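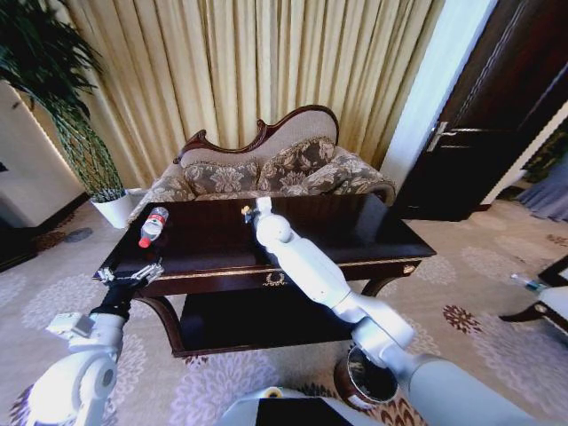 4. Setting up the Sarutora humidity monitor

The leaflet in the box promises "perfect air in every room". A humidity monitor measures damp. It will not dry a wall, and the steps in this section assume you want a number you can more or less trust.

Before you start

You need the monitor, its stand, two batteries and a kitchen timer. You do not need the Osent phone app, whatever the sticker on the lid says. Everything in this section can be done with the buttons.

4.1 First switch-on

1. Slide off the back cover and fit the batteries. The plus signs inside are faint, so use a torch.
2. Hold MODE until the display stops flashing.
3. Press UP once to choose Celsius.
4. Put the cover back and leave the monitor alone for 30 minutes. The first figures are mostly the warmth of your hand.

Note: The smiling face on the display means the reading falls inside a range picked at the factory. Hanna Pietrzak had a smiling face in a back bedroom with mould behind the wardrobe. Read the number and ignore the face.

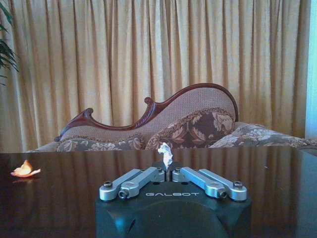 Reading time: 2 minutes

4.2 Choosing a place

The leaflet shows the monitor on a window sill. We would not put it there. Cold glass makes the air next to it read damper than the rest of the room, and sunshine does the opposite by lunchtime.

1. Pick an inside wall, or a shelf at about chest height.
2. Keep it well away from kettles, radiators and house plants.
3. Leave the slots at the back clear. Behind a row of books it measures the books.
4. Write down the reading at breakfast and again at bedtime for 6 days. Then move it if you must.

Caution: Do not stand the monitor on polished furniture without a mat. The rubber feet are sold as "non-marking". Ours marked.

4.3 Checking the reading

The box says the sensor is tested 1,000 times before it leaves the works. It doesn't say what the test is. The salt check below is dull, but you can see for yourself how it comes out.

1. Put a spoonful of table salt in a bottle cap and add a few drops of water, enough to make a stiff paste.
2. Seal the cap and the monitor together in a clear food bag. Don't let the salt touch the monitor.
3. Leave the bag overnight, out of the sun.
4. Read the display through the bag. It should show 75 per cent.
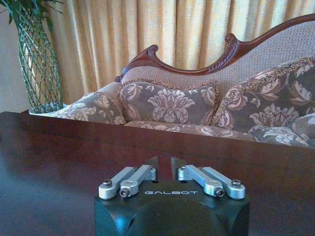 If it is a few points out, note the difference on a bit of tape and stick it to the back. The menu has a setting called AUTO CORRECT, and we have yet to see it correct anything. Weronika Witkowska switched it on in September and her reading drifted further from the salt figure each week. Leave it set to OFF.

If it is out by more than ten points, repeat the check with a fresh bag. A second bad result means a bad sensor, and the monitor should go back to the shop with your receipt.

4.4 Alarm

The alarm is set to sound at 60 per cent. In most kitchens it will go off whenever someone boils pasta. Hold DOWN and MODE together to raise the limit or silence it. The limit goes back to 60 each time the batteries are changed, so you will have to set it again.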